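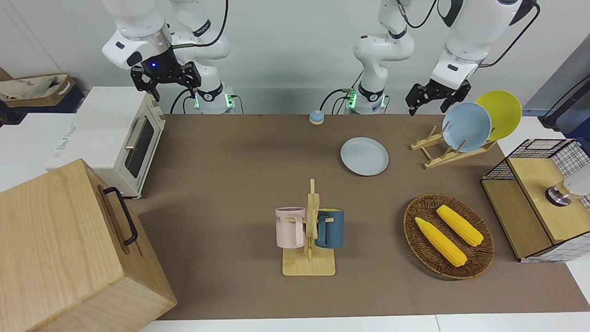
A two-armed Casto station with dish rack, mug tree and toaster oven.

The Casto dropped-grip fault is a failure in which a Casto two-armed tabletop robot opens a gripper while it is still carrying something. It was first written up in November by So-yul Tak, a test engineer at the Ivley kitchen robotics lab, and has been disputed ever since. The maker, Naren, calls it a "rare communications event". Users have been less kind.

Background

The Casto is sold for household tasks such as racking plates, hanging mugs and opening small ovens. Each arm ends in a parallel gripper with two fingers. Naren's early brochures claimed the grippers would "fail closed", meaning they would hold on if the signal was lost. The claim was dropped from later brochures without comment.

The fault

In Tak's trial of 300 plate and mug transfers, the gripper let go early 11 times. Most drops came with the arm stretched sideways, where the outside cable is under the most strain. The base lights stayed green throughout, so an operator watching them would have had no warning. Tak blamed a worn cable connector that briefly reset the gripper, which then opened as part of its normal start-up.

Naren disagreed, pointing to glazed crockery and poor grip settings. It has not explained why a slippery plate would make the fingers open.

Response

A software update released on February 26, 2026 makes the gripper wait for a command before moving after a reset. Naren describes the matter as closed. Its own check used 40 transfers on a new unit, too few to say much about a fault linked to wear – and the connector itself was left unchanged.

Imad Hamdan, who reviewed both sets of results for the Dambrauskienė workshop safety bulletin, advised owners to replace the cable and keep hands and faces out from under a loaded arm. He also asked for a warning light tied to gripper resets. Naren has not said whether it will add one.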